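Sleeve covers on arms: when do you replace them?
Posted in Shop Practice, 8 September 2021

ybecerra
Our written rule says fabric sleeves come off the arms every 400 hours, get checked for tears and go back on or in the trash. Two of my operators want to change it to "when it looks worn." Does anyone have a rule that holds up in an audit?

herar_tech
Keep the number. "Looks worn" means something different on every shift. We use 400 too and log it on the sheet by the e-stop.

Mota_A
Disagree. Hours tell you very little. An arm folding cloth all day barely rubs on anything. We look at the sleeve at every start of shift and replace at the first hole, any size.

herar_tech
And who signs for that look?

Mota_A
Whoever powers up. Initials, one line.

nuanchan_r
We do both. Check at startup, hard limit at 1,000 hours. The bigger problem for us was cables. Our rule since May:
- gripper cable loop must not reach past the table edge
- no tape over the sleeve seam
- table clear except for the work piece

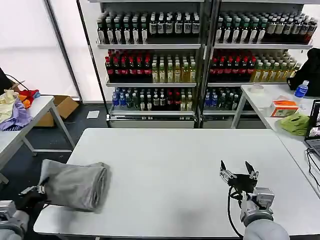 The third one gets the most complaints. Tape, water and tissues go on a side table, and the laptop goes there too. Startup takes up to 7 minutes with the checks, and I think it's worth it.

ybecerra
Does your cable rule cover a loop that rests on the table?

nuanchan_r
Resting is allowed. Under the fingers is a stop.

Mota_A
I'd still drop the hour limit.

ybecerra
Going with both for now. Will post the sheet once Joscha signs it.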